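Notes pour l'intervention « Trier à table : ce que les bacs racontent, ce qu'ils taisent »
Seren Gwilliam
Durée prévue : 6 diapos, ne pas déborder sur les questions

Diapo 1. Ouverture
Laisser le titre affiché le temps que les gens s'assoient. Dire tout de suite que je ne viens pas vendre une méthode. J'ai passé une bonne partie de l'hiver à regarder des fonds de plateaux et de bacs après le déjeuner, et je suis moins convaincue qu'au départ. En janvier, j'aurais encore défendu la signalétique en couleurs. Demander qui, dans la salle, a relu les consignes de tri de son propre lieu de travail depuis leur affichage. Attendre quelques secondes, même si c'est gênant.

Diapo 2. Le chiffre qu'on nous sert
La plaquette de Trunico promet un « geste naturel » au bout de quelques jours. Je veux bien. Naturel pour qui ? Le site de Drandley sert 165 couverts le midi, et la file devant la desserte laisse à chacun le temps de poser son plateau, guère plus. On a mesuré le taux de bacs « conformes » en soulevant le couvercle. Donc on a mesuré le dessus. Insister là-dessus, c'est le point qui fâche, et le responsable de Skyrme sera probablement au deuxième rang.

Diapo 3. Le contenu réel
Ne pas commenter la photo pendant qu'elle s'affiche, boire un peu d'eau.

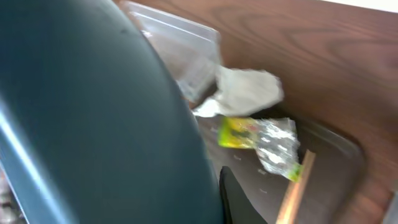

La difficulté du tri tient aux petites choses, celles qu'on finit debout. Les affiches montrent une bouteille, une boîte de conserve, une pomme, des objets entiers et propres que personne ne confond. Mais prenez un emballage de snack jaune-vert d'un côté, argenté et tout froissé de l'autre : dans quel bac ? J'ai posé la question à des gens du métier et j'ai eu des réponses opposées, données avec la même assurance. Le papier blanc chiffonné, même embarras : s'il a essuyé de la sauce, il change de filière, et à distance on n'en sait rien. Quant à la petite tige de bois clair, du genre bâtonnet de glace ou baguette, elle n'apparaît sur aucune affiche que j'ai eue entre les mains. Le contenant en plastique transparent est le seul que tout le monde croit savoir trier. Marquer le « croit ».

Diapo 4. Les miettes et le reste
Passage court. On me répond souvent qu'il suffit de vider et de racler avant de séparer. Raccourcir si je suis en retard. Rappeler que vider, racler, séparer, empiler, cela fait quatre gestes demandés à quelqu'un qui a son manteau sur le bras et une réunion derrière. Le guide d'Evine les présente comme un seul. J'ai essayé de le suivre à la lettre pendant une semaine, j'ai tenu jusqu'au mercredi.

Diapo 5. Combien ça coûte de se tromper
Devis de départ : 4000 euros pour les meubles de tri, la pose et les affiches. Ensuite, nearly personne ne budgète la suite : presque 3000 euros par an pour le re-tri à Drandley. Je ne dis pas que c'est trop cher. Je dis que la ligne n'était pas dans le dossier présenté aux équipes, et qu'on a félicité les convives pour un travail refait derrière eux. Si quelqu'un conteste le montant, renvoyer aux factures, j'ai les copies dans la pochette bleue.

Diapo 6. Ce que je ferais
Moins d'emballages sur la ligne de service, avant toute affiche. Proposer les biscuits en vrac pendant un mois et peser. Remplacer les pictogrammes par de vrais déchets du jour, collés sur le bac, y compris les moches. Je ne sais pas si ça marchera, le dire tel quel.

Questions probables : le compost (renvoyer à l'intervention suivante), les amendes (contre, mais sans m'étendre), les gobelets consignés (j'ai des doutes, demander les taux de retour avant de répondre).

Penser à récupérer l'adaptateur auprès de la régie.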